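Chapter 2
The Calendar of Feasts and Fasts

After studying this chapter, the student should be able to explain how a parish year is ordered, distinguish fixed feasts from movable ones, and describe how a local community came to keep days of its own alongside those of the wider Church.

Introduction

The first chapter considered the place of worship. This chapter considers its time. Christians of every period have gathered on set days, and the choice of those days has seldom been a small matter. To keep a feast with others is to profess a common faith with them - to keep it on a different day has often been taken as a sign of division.

The oldest of the yearly observances is Pascha, or Easter. In the early centuries, some churches in Asia Minor kept it on the date of the Jewish Passover, whatever the day of the week, while others kept it always on the Sunday that followed. The Council of Nicaea, meeting in the fourth century, called for a common observance. The rules for reckoning the date were worked out more fully in the generations after the council, and differences in the calendars used for that reckoning remain to the present time.

Fixed and Movable Days

A fixed feast falls on the same date every year. The Nativity of Christ and the Annunciation belong to this group, as do most commemorations of the saints. A movable feast depends on the date of Easter and shifts with it. The Ascension and Pentecost are movable, and so is the beginning of the great fast that prepares for Easter. Because the two cycles run side by side, a fixed feast may fall within a movable season. When the Annunciation comes in March during the fast, the service books give directions for joining the two offices. 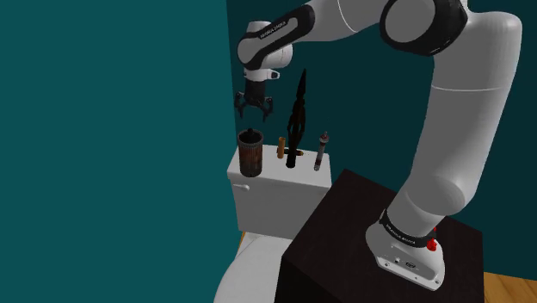
On this point a reader of the earlier edition, Alipour, objected that the directions in the service books were never followed as evenly as textbooks suggest, and that many rural parishes simply sang whatever the cantor knew by heart. The objection has merit. Written rules show what was intended, and they must be read together with parish accounts, letters and the worn pages of the books themselves.

The Parish Kalendar of Cavberg

The parish of Cavberg offers a useful case. Its manuscript kalendar fills 2 gatherings bound at the front of a psalter. Feasts of the highest rank are written in red and ordinary commemorations in black. Several names were added later in a smaller hand, among them the dedication of the chapel at Skimum, a daughter church in the hills above the town.

The chapel feast was kept in late summer, after the first harvest. The people of Cavberg walked to Skimum before dawn, heard the liturgy there, and shared a meal in the churchyard. The parish accounts record 200 loaves given out on one such occasion. No bishop had ordered the observance, and it appears in no diocesan list. It rested on local custom alone until the chapel was given up and its altar stone moved to the parish church.

Two questions arise from this example and will guide the rest of the chapter. The first is how a local day gained standing beside the feasts of the whole Church. The second is what became of such days when later reforms shortened the calendar. Section 2.1 takes up the ranking of feasts and the terms used for it. Section 2.2 turns to the fasts, which were less often recorded and are harder to trace.

Terms to Know

Kalendar: the table of feasts placed at the front of a service book.
Vigil: a service or fast kept on the eve of a feast.
Octave: the eight-day period that begins with a major feast.
Translation: the moving of a feast to another day, or of relics to another place.

2.1 The Ranking of Feasts

Not all feasts were kept with equal solemnity. The rank of a day governed the number of readings, the color of the vestments and, in many places, whether ordinary labor was permitted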